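Trials and Signing for Murthorpe Town: Your Questions

We get a lot of letters and emails from players (and a good many from their mums and dads!) asking how to join the club, so we've put the usual answers together in one place. Do have a read before you ring the office.

Do you hold open trials?

Yes, once a year in January, on the back pitch at Vendbridge Road. You need to fill in the form first, and places go quickly, so please don't simply turn up with your boots and hope. We hate sending people home.

How old do I have to be?

You must be 17 or over for the senior trial. Younger players should get in touch with our juniors, who train separately and have their own sign-up evening, with a lovely bunch of coaches who will look after you.

I'm registered with another club. Can I still come?

You can, but we'll need a letter from them saying they're happy about it. We've had one or two awkward phone calls with our friends at Camargo Rovers over the years and would much prefer to keep things cheerful on both sides.

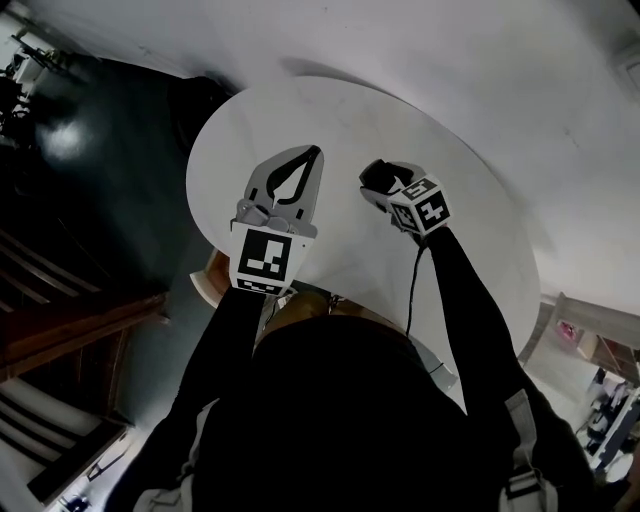 Page last changed: Aug 27, 2023

What happens on the day?

You'll warm up, do a few passing drills, and then play in two short matches, usually in your own position and then somewhere else. Bring shin pads, a drink and something warm for afterwards, as that pitch catches the wind dreadfully.

How many players do you take on?

It varies. Last time we saw around 80 and asked 14 of them back to train with the reserves, and a few of those are still with us, including our left back, who very nearly didn't come at all.

Will I be paid?

Reserve players aren't paid, though we do cover travel to away games. First-team terms are talked through in private with the manager.

When will I hear back?

Busisiwe Joubert writes to everybody herself, yes or no, and it does take her a while, so please bear with us. If you've heard nothing after three weeks, drop her a line at the club office and she'll look into it for you.

Can my family watch?

Of course! The Disteser Stand will be open and the tea bar too.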